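Are linkage grippers really better on thin plastic, or is this a sales number?

Posted in Grippers and End Effectors
Tags: hand-held gripper, parallel jaw, thin-wall containers

Iker Carrasco

I'm trying to decide between two hand-held grippers for recording demonstrations, which will then be used to train a pair of arms. The task is clearing a table: pick up a clear plastic cup or bowl with food bits in it, tip the bits into a bin, put the thing down. One gripper in each hand, cables off to the side.

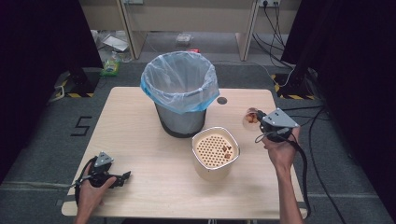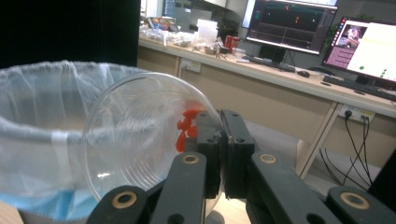
Clear cup over the table in the first, clear bowl tilted toward the bin in the second.

The candidates are the Clolik 501, with flat linkage bars, and the Jellport, which runs its fingers on a rail. The Clolik people quote a 91 percent success rate on "thin-walled transparent containers" and want a good deal more money for it. I asked what counted as success and got a PDF with the same number in a bigger font.

What bothers me is the tilt. Picking up a cup by the rim is easy with either one. When I turn the wrist toward 90 degrees with something inside, the Jellport lets the rim creep along the pads. The Clolik creeps less, but I squeeze it harder because the trigger is lighter, so I don't trust my own comparison. The Clolik bars also ride on bushings at the joints and I'd like to know what happens when those wear.

Second thing. Is a camera on the gripper enough for this, or do I need one up at head height too? From the gripper you get the jaws and the rim very large, and then a lot of background that has nothing to do with the job. The reseller says head cameras are old thinking. The reseller also doesn't sell head cameras.

Budget is fixed and I have to order by Monday.

Alina Gavrilă

I've used both for table clearing and wouldn't put any weight on that 91. Ask how full the containers were. An empty cup hardly tests anything, and a success rate without a fill weight and a tilt angle can mean whatever they want.

Your trigger problem is the real one. You can't compare creep if your hand is setting the force. Put a stop on each trigger so that both close to the same jaw gap on the same bowl, mark the rim with a felt pen at the edge of the pad, tilt, hold, and see how far the mark moved. Swap the pads between the two grippers if the screw holes let you and run it again. When I did that, most of the difference went with the pads and very little stayed with the linkage. I don't say linkages are useless. The jaws open wide without a long rail sticking out to catch on things, and that matters when the other hand is working close by. I just wouldn't pay the Clolik price for grip.

Bushings: mine got loose enough to feel after 4000 cycles. You could see it as a bit of side play at the tips. Bowls still got picked up fine, but the recorded jaw width drifted, and I'd worry more about that. Check the zero every morning.

On cameras, get the head view. The gripper camera is good for the last few inches and bad at telling you where the other hand is. Clear plastic makes it worse, and a bowl tilted toward the lens can hide the bin opening completely. I would drop a gripper model before I dropped the head view. Some people manage without it. I haven't seen them do it with two hands and a transparent cup, only on tidy tables with colored blocks.

Dustness

Just buy the Jellport, it's cheaper and they all do the same thing. We had the Clolik and it was fine too. Never measured any creep.

Setiawan

Agree with Alina on the pads, mostly. I got a different result on very soft cups, where the wall buckles before anything slides and pad swaps did nothing for me. Closing less far helped. So test on the exact cups you plan to use.

One more doubt about the whole exercise. Your wrist corrects for creep without you noticing, and the arm won't. Before ordering either, clamp one gripper to a stand at full tilt with a loaded bowl and leave it for a minute with no hand on it. If the reseller won't lend you one for that, I'd hold off past Monday.

Iker Carrasco

Thanks. Felt pen test tonight with the pads swapped. Dustness, when you say fine, was there anything in the bowls?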